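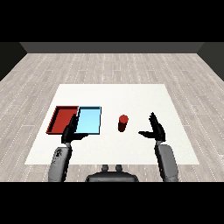
Session 4: Sorting by colour with two hands

Lumcombe Robotics Club, handout for the simulator group
Written by Gwenaël Pichon

Welcome back! Last time we got both arms moving without bumping into each other, and I was really pleased with how quickly everyone picked it up. Now we get to the fun part — giving the robot a job. The red cylinder has to end up in the red tray. It sounds tiny, and a toddler could do it, but there's a surprising amount of thinking packed into it and I think you'll enjoy pulling it apart.

Before you start

Open your copy of the Eltum project and load the scene called two_trays. Work in pairs, one person on the keyboard and one keeping the log, and swap after every 2 runs. If your scene loads with the arms folded, press reset and wait for them to settle.

Which hand?

Look at where the cylinder stands. It's between the two hands but a bit nearer the right one, while the red tray is over on the far left with the blue tray in between. So you have a choice to make:

Plan A. The right hand picks up the cylinder and carries it all the way across. The left hand has to get out of the way first.

Plan B. The left hand reaches over to the right, picks up and comes back. It's a longer reach, but the carry ends on its own side.

Plan C. The right hand picks up and passes to the left. Very stylish, quite hard! Leave this one until A or B works.

Write down which plan you chose and why before you touch any code. I mean it — the log is worth as much as the program.

Things to watch for

Open the fingers and thumb wider than the cylinder before you come down, or you'll knock it flat. Lift well clear of the tray rims. They're low, but a low rim will still catch the bottom of the cylinder if you slide across. Let go gently, close to the tray floor, and move the hand straight up afterwards.

A drop in the blue tray counts as a miss, even if the landing was beautiful.

Your log

Do 30 runs with the cylinder in its starting place. For each one write hit, miss or fallen over, plus a few words on what you saw. Then shift the cylinder a little and try again with the same code. Most programs get worse at this point and that's exactly what we want to talk about, so please don't hide the bad runs!

For next time

Bring your log and one question. Leblanc and Atier teams will be sharing a screen, so save your work under your team name.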